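Ticket 823: Folding station, blue cloth items are rejected at edge check
Site: Ginar, folding hall
Opened by: Borghild Skjelbred
Assigned to: Bello Aliyu
Priority: 2
Status: Open, waiting for reply from station team

Apr 5, 2026, first entry, Borghild Skjelbred

Good morning. I report a problem which started after the last update of Visturance. When the item is blue and lies on the green sheet, the program often does not accept the left edge. It asks the operator to place the item again. With white items I do not see this problem. In the last batch we had 100 blue items, and 81 of them passed on the first try. Before the update it was very rare that we must repeat.

I checked the following before writing: lamps are on, sheet is the usual one, hand grippers are charged, I restarted the program two times. Same result.

Please see the position of the item and the gripper before closing. 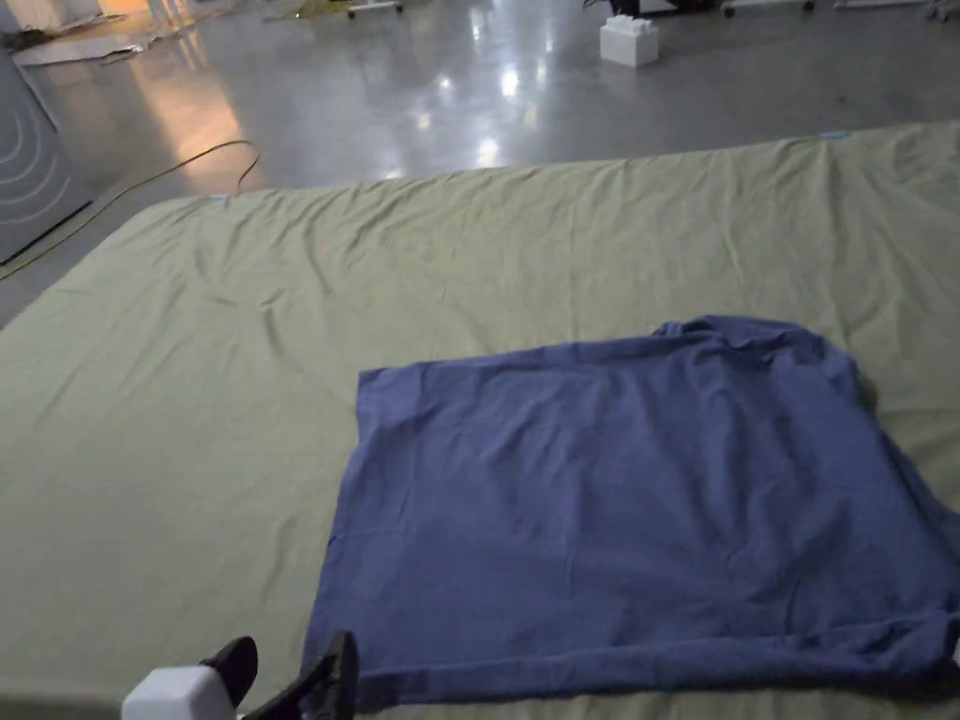

Attachment 1: blue shirt on green sheet, gripper open at the left edge.

Reply, Bello Aliyu

Thank you for the clear report. The gripper position looks normal to me. I see many wrinkles in the sheet, mostly in the far half. Could you please stretch the sheet again and run a short batch? Also please try the beige sheet, if it is free. Do not change the edge limit in the settings for now.

Reply, Borghild Skjelbred

I stretched the green sheet. It became a little better, but the message still comes. Then I moved to the beige sheet and used both grippers.
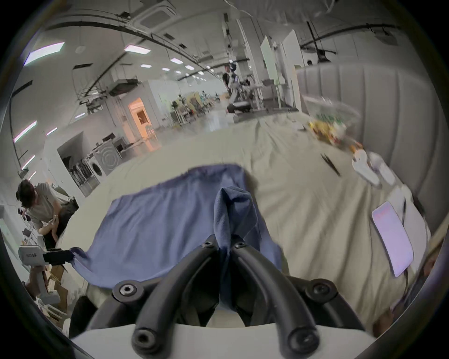

Attachment 2: blue cloth on beige sheet, fold pinched in the near gripper, second gripper at the left corner.

On beige the edge message came only two times in the whole morning. So I think the color is one part of the problem and the wrinkles are another part.

I want to add one thing that is not technical. Each repeat is now counted in the operator's time. Funmilayo Okeke and I have folded by hand for many years, and we know when an item lies well. Before, we decided this ourselves. Now we wait for the program, and on the weekly list it looks like we are slow. Please tell us if the repeats can be removed from this list until the ticket is solved.

Reply, Bello Aliyu

I understand. I asked Manouchehr Salehi about the list. He agrees that repeats with the edge message will not be counted, starting from the first entry of this ticket. For the edge check I will load the March settings again tomorrow before the early shift. Please use beige for blue items until then, and write here the result of the first batch.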